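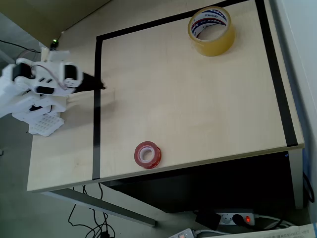 How to choose a cream paint and still be on speaking terms afterwards

Posted by Anjana Jayawardena, Aug 3, 2019

There are people who walk into a paint shop, point at a tin marked "Cream" and go home to enjoy their weekend. This guide is for everybody else. I have painted the same hallway three times in colours my neighbours cannot tell apart, and I would like somebody to get some use out of it.

You will need a few tester pots, some lining paper or stiff white card, a cheap brush, a small foam roller, masking tape, a pencil and more patience than seems fair for a wall.

Step 1. Look at the room before you look at the chart

Find out which way the window faces. A north-facing room gets a cool, bluish light all day, and a cream with a drop of green in it will look like the inside of an old fridge. A south-facing room warms everything up, so a cream that looks sensible in the shop can come home as custard. East-facing rooms are lovely at breakfast and sulky after lunch. West-facing rooms do it the other way about.

Then look at what is staying. Floor, sofa, curtains, the tiles you swore you'd replace. Write down whether each one leans yellow, pink, grey or green. If you can't tell, hold a sheet of plain printer paper against it and look again. Most "white" things own up at once.

Step 2. Narrow it down to four

The Matar chart at my local shop has a whole fold-out page of creams, and I believe it was designed by someone who disliked couples. Choose one that leans yellow, one that leans pink, one that leans grey and one you simply like. Put the chart back. Don't take it home, or you will be reading it in bed.

Ignore the names while you do this. I once spent a fortnight loyal to a shade called Eden because I felt it said something about me. On the wall it said magnolia.

Step 3. Paint cards, not the wall

Testers dabbed straight on the wall are a mistake for two reasons. The old colour surrounds each patch and throws your eye off, and the thick edges of the patches will show through your final coat for years. Petrică Zamfir, who decorated the flat below mine, can find my 2016 testers with his fingertips, and does.

Cut your card into pieces about the size of a tea tray. Give each one two coats, letting the first dry fully, and go right up to the edges with the roller. Write the name on the back in pencil. Do this before you paint, because afterwards you will be holding four identical pieces of card and lying to yourself.

Step 4. Move them about for two days

Tape one card up beside the window, then on the wall opposite, then in the darkest corner. Look at each spot in the morning, at midday and with the lamps on. Look at one card at a time as well as all together. Side by side, every cream turns into an argument about its neighbour, and you are not going to paint the room in stripes.

Curves deserve their own check. A chimney breast with a rounded edge, an arch, a coved ceiling or the side of a bath will run through several shades of the same paint as the surface turns away from the light. Bend a painted sheet of lining paper into a shallow curve and stand it where the real one will be. If the shaded side goes dingy, try a shade lighter.

While you are at it, put something dark in front. Cream looks paler and cleaner next to black or charcoal, and yellower next to bright white. If you have dark door handles or a black lampshade, they should be part of the test.

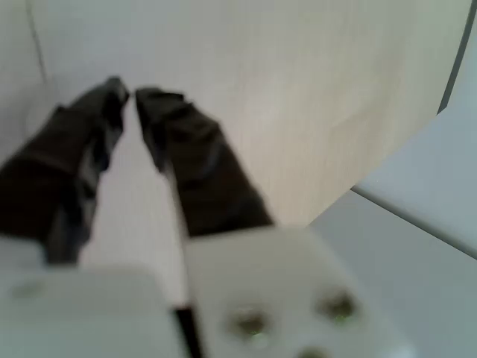
Cream behind, near-black in front, and a thin strip of pale showing between the two tips.

Step 5. Pick the finish

Matt hides lumps and shows fingerprints. Silk hides fingerprints and shows lumps. Eggshell does a bit of both and costs more. In a hallway with children, dogs or bicycles, buy a matt that says it can be wiped, and wipe your tester card with a damp cloth to see whether the tin is telling the truth.

The finish also changes the colour slightly. A silk cream bounces more light and looks paler head-on, then darker from the side. If your testers only come in matt and you plan to use silk, ask the shop whether they'll mix you a small pot in the right finish. Nassoro Temba on the paint counter at Muriithi will do it if you ask nicely and come before the lunchtime rush.

Step 6. Work out how much to buy

Measure the length of each wall, add them up and multiply by the height of the room. Knock off the doors and windows if they are big. Divide by the coverage printed on the tin, then double it for two coats. My hallway came to less than I feared and I still bought too little, having left out the bit behind the coats.

Buy all of it at once and check that the batch numbers on the lids match. If they don't, tip the tins into one large bucket and stir them together. This is dull, heavy work and it will save you from a faint line down the middle of the room that only you can see, every day, until you move.

Step 7. The white around it

Skirting, door frames and ceilings cause half the trouble. A hard brilliant white next to a soft cream makes the cream look as if a smoker used to live there. Choose a white with a touch of the same warmth. The quick way is to paint a strip of your trim colour down one edge of the winning card and leave it by the door frame overnight.

Or paint the woodwork the same cream in a tougher finish. Idrisa Rweyemamu did this in his front room and claims it was a design decision. I was there when he ran out of white.

If it goes wrong

Too yellow once it's up? Wait until it is properly dry, then live with it for a week with your own light bulbs. Warm bulbs are guilty more often than the paint is, and a bulb is cheaper to change.

Too pink? More green in the room helps, and a large plant counts.

Patchy? It needs another coat. You knew that already and were hoping I'd say something else.

Too dark only in the corners? All paint does that. Put a lamp there and shut the tin.

Keep the leftover paint in a clean jam jar, filled near the top, with the name, the room and the finish on the label. Keep the winning card too, somewhere flat. I have mine behind the wardrobe, next to the two that won before it.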